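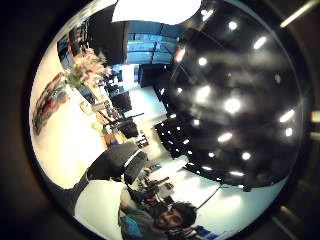 Ceiling lights in an indoor office space.

August 27, 2021

So the college tennis schedule for Gredumetti finally dropped, and I've been staring at it since breakfast (my coffee went cold twice). The Gredumetti women open at home against Lukano, which I love, and then they're on a bus for what feels like the whole rest of the fall.

The big news is that Kirsty Tautahi is back. She went 20-12 in singles as a sophomore, sat out all of last season with her wrist, and now she's penciled in at No. 2. I figured they'd ease her in at the bottom of the lineup, maybe just doubles for a while, but nope! Coach wants her up there right away. She'll also play doubles with Nesrin Gezer, and if you caught those two at the Ilby Invitational before the injury you know why I'm a little giddy. Gezer's return game was already good, and over the summer she played a bunch of clay events and picked up a nasty slice backhand.
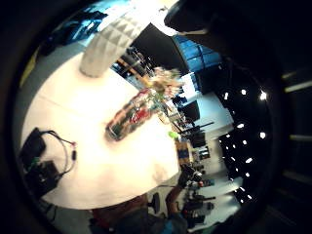

Gezer told me she isn't worried about the layoff one bit, and that the two of them hit together most mornings in July and were getting on each other's nerves by the second week, like always. She does think the Lukano match comes too early. She'd have liked one more tune-up first, and she said the courts over at Nel play so fast that she'd rather see those in November, when everybody's legs are under them.

Well, she gets her wish on that one. Nel is the last stop of the fall, indoors, and it's a draw of almost 117 players once you add in qualifying. That's a long weekend of tennis and I will absolutely be there with a seat cushion this time.

Freshmen get their own flight at Ilby again, so we should get a look at the new kids before then. Home matches are still free, and parking behind the courts is open again after the repaving. I'll post the lineup for Lukano when I get it, probably the night before, knowing how they do things.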